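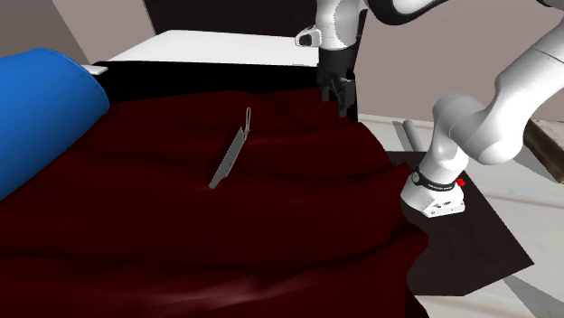 ## Unit 4: Reading *Jane Eyre*

*Jane Eyre* was first published in 1847 as an autobiography "edited by" Currer Bell. Students should consider what that claim asks of the reader. The older Jane tells the story, but much of the early part is seen through the eyes of a child -- the two voices do not always agree.

**Set reading:** Chapters 1 to 10, in any complete edition. Chapter 11 will be covered in January.

**Points for the seminar**

- the red-room and its return in Jane's later memories
- Helen Burns and the idea of patient suffering
- direct address to the reader: mark at least two places

**Written work**

The essay is 2000 words and carries 20 marks. Quotations count towards the total; the bibliography does not. Late essays are accepted for up to 14 days, with a reduced mark. Essays are to be submitted through Narent. Students who cannot gain access should contact the department office before the deadline.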